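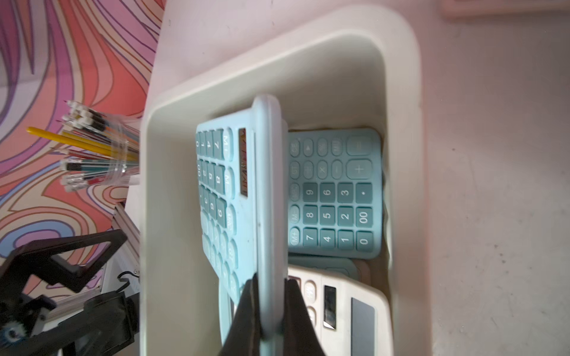 Wrist camera view, calculator held along its lower rim in the bin.

Home Archive Notes Parts About

Comparing two finger sets on the calculator bin
Monday, by Simone Brandão
3 min read

The Osdale fingers have been on both arms since December and I wanted numbers before replacing them. The alternative is the Rutov set, which has a narrower tip and a softer pad. Both bolt to the same wrist flange, so the only thing that changes between runs is the fingers and a tool offset in the controller.

Desktop calculators are a good test part. They are flat, fairly heavy for their thickness, and slide over each other when pushed. Lying in a bin they offer very little to hold. The finger has to get under a rim that sits almost flush with whatever is beneath it, then tip the body on its edge before it can be lifted out. A grasp that lands on the keys tends to slip, as the keys move under the pad.

Each finger set got 20 attempts per arm from the bin and the same again from a pile on the table. An attempt failed if the part dropped, or if the grasp took longer than 15 seconds to close. Suha Chidiac reset the pile between attempts and kept the log. I ran the controller and stayed away from the log until the end.
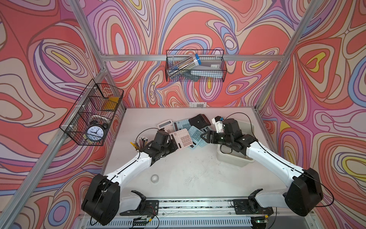
Fixed camera, both arms over the table, with the bin on the right.

The wide tip does better on the pile. With calculators overlapping at odd angles there is usually an exposed corner, and a wide pad will take hold of it even when the approach is a few millimetres out. The narrow tip needs a better approach angle and punishes a poor one by pushing the part away. In the bin the order reverses. The wide tip fouls the wall when the part lies close to it, and the arm then trips its torque limit. The narrow tip fits.

Cameras matter more than I had allowed for. The fixed view is fine for planning which calculator to go for, but at the last stage the wrist and its cable cover most of what I need to see. The wrist view shows the contact itself, though the nearest part of the calculator goes soft as the fingers close. Fouad Shboul suggested weighting the wrist camera only for the final 3 centimetres of approach. That helped both finger sets by a similar amount, so it does not change the comparison.
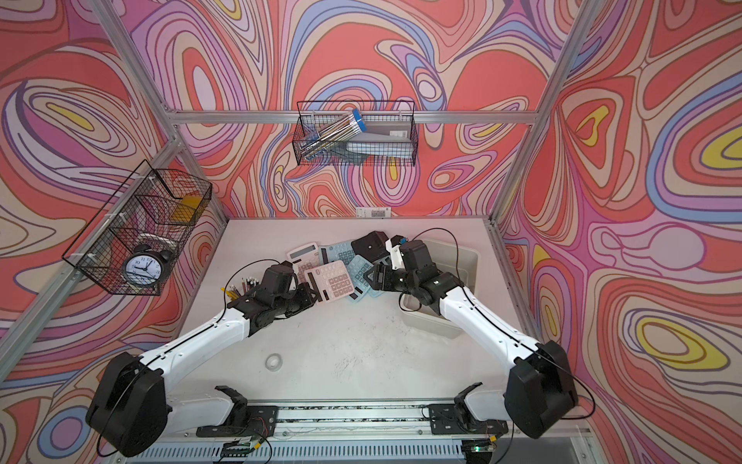
Controller settings were the same throughout: Wurkness firmware, default gains, grip force at the lower of the two presets. I tried the higher preset afterwards and saw no fewer drops, only more parts shifting sideways as the fingers closed. The log has 579 lines including the retries, and I will put it up once Suha has checked the timestamps.

For now I am keeping the wide fingers on the left arm and moving the narrow ones to the right, where the bin is. The tool offsets have to be stored separately for each arm, and the controller loses them on a cold restart. Hanan Jaber has a patch for this that I have not tested yet. Next job is pad wear on the Rutov set, as the right-hand pad already has a groove in it.

Older post Newer post Back to top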